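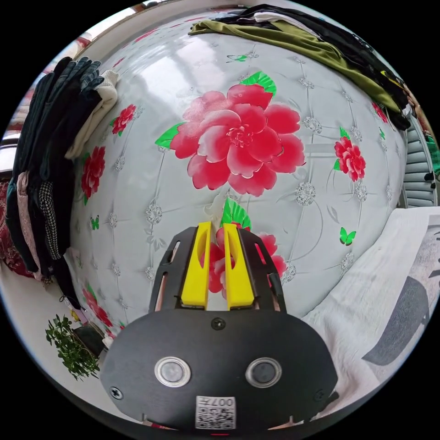

Clothes piled on a flowered tablecloth, with a potted plant at one corner.

Gareth Oakley has managed Prurkness Town for two seasons and would like it known that he applied for the assistant's job.

"They rang back and said the good news was I'd got an interview," he says. "The other news was that the manager had gone to Bastico."

Prurkness finished 20th in his first year. This spring they are fifth, with five games left, and people have started saying hello to him in the bakery. He finds it unsettling.

"Last April a man crossed the road to tell me my back four was a disgrace. Same man bought me a bun on the way to training. I ate it, but I checked it first."

The turnaround is usually put down to Bunting, the 57-goal striker signed from Dremis Rovers. Oakley points out that the 57 goals took him nine years.

"He's slow. He'll tell you he's slow. But he stands in the right place, and at our level the ball gets there eventually."

What about the 2-2 draw at Bastico, when his goalkeeper was sent off for arguing about a throw-in?

"He was right about the throw-in," Oakley says. "I've watched it back. He was also forty yards out of his goal, and we've had a talk about that."

He won't discuss promotion. The club's ground holds up to 900, counting the grass bank, and the league above wants seats. Oakley has asked about seats and been told there is a man looking into it.

Dremis visit next, kickoff at three. Bunting has a tight calf and expects to play.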